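Stirodari to Open Third Cookware and Kitchen Goods Store in July

New location will carry knives, cutting boards and drawer storage, and offer sharpening while customers wait

2020-03-10

Stirodari, the kitchen goods retailer, will open its third store in July in the former Mansour furniture building. The new store has 2,388 square feet of selling space on one floor, with a sharpening counter at the front and a small classroom at the back. A lease was signed last month and work on the interior has begun.

The store will be the company's largest. The first two locations will stay open with their current hours and staff.

"We ran out of room at both stores a while ago," said Yasmine Abou Zeid, owner of Stirodari. "People come in for one paring knife and want to see it next to four others, and we've had to go in the back and bring them out one at a time. In the new place everything we sell will be out where you can pick it up."

The store will stock more than 3,000 items. Most of the floor will go to tools used for everyday cooking: knives, cutting boards, pots and pans, mixing bowls, measuring tools and bakeware. Small electric appliances will take up one wall. Stirodari does not sell large appliances and has no plans to add them.

Two product lines will be new to the company. Lestelero, a maker of wooden cutting boards, will supply boards in five sizes, including a narrow one meant for apartment kitchens. Ulla, which makes drawer inserts and knife trays, will supply its full range. Ulla inserts can be trimmed to fit, and the store will cut them at no charge for customers who bring in the inside measurements of their drawers.

Storage has been a growing part of the business. Many customers keep their knives loose in a drawer with other utensils, which dulls the edges and makes it easy to get cut when reaching in. The store will show several ways to store a knife, among them drawer trays, wall strips, blocks and plain blade covers, which cost the least and work in any drawer.

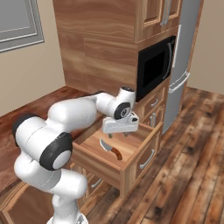
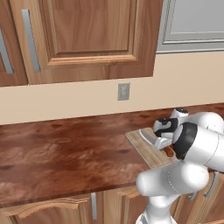
A kitchen knife in an open wooden drawer (first picture) and on a cutting board at the counter (second picture).

The sharpening counter will be run by Danilo Lacson, who has handled sharpening for Stirodari since the first store opened. Customers will be able to drop off knives or wait for them. Kitchen knives and scissors will be accepted. Serrated bread knives will be accepted but may need to stay overnight, and ceramic blades will not be taken.

Lacson will also teach a free class on knife care on the first Saturday after the opening, and once a month after that. The class covers how to hold a knife, how to use a honing steel, how to wash and dry a blade, and how to tell when it needs sharpening and when it only needs honing.

"Most of the knives I see are fine knives that have been through the dishwasher too many times," Lacson said. "The handle gets loose, the edge gets banged up against the forks. Wash it by hand, dry it, put it away. You'll see me a lot less often."

Boards get a section of the class as well. Lacson recommends wood or soft plastic over glass or stone, and a damp towel under the board to keep it from sliding. Wooden boards should be washed by hand, stood on edge to dry and rubbed with mineral oil when they start to look dull.

Other classes will be announced closer to the opening. The company expects to offer basic bread, weeknight soups and a course for teenagers who are learning to cook. Class size will be limited, and paid classes will require registration in advance.

The Mansour building has been empty since the furniture store closed. Stirodari is keeping the front windows and the original floor. The old loading area is being turned into a pickup entrance for online orders, with short-term parking beside it. The main entrance will be rebuilt without the step, so that strollers and wheelchairs can get in from the sidewalk.

Stirodari will hire full-time and part-time staff for sales, stock and the sharpening counter. Retail experience is helpful but not required, and training will be paid. Applications are available at both current stores and will be accepted until all positions are filled.

The first 200 customers on opening day will receive a blade cover with any purchase. Customers who bring in a knife that day can have it sharpened free of charge, limit one per household. There will be no online version of either offer.

Gift cards and store credit from the existing locations will be good at the new store. Items bought at one store can be returned at any of the three with a receipt. Knives already left for sharpening at the current stores should be picked up where they were dropped off.

The opening date and store hours will be posted at both stores and on the company website once the final building inspection is complete.

About Stirodari

Stirodari is a family-owned retailer of cookware, knives and kitchen storage. The company was started by Yasmine Abou Zeid in a shop of 514 square feet and now runs two stores and an online shop. It offers sharpening, special orders and cooking classes.

Media contact

Yasmine Abou Zeid, Owner, Stirodari
Interviews and visits to the new building before the opening can be arranged through either store.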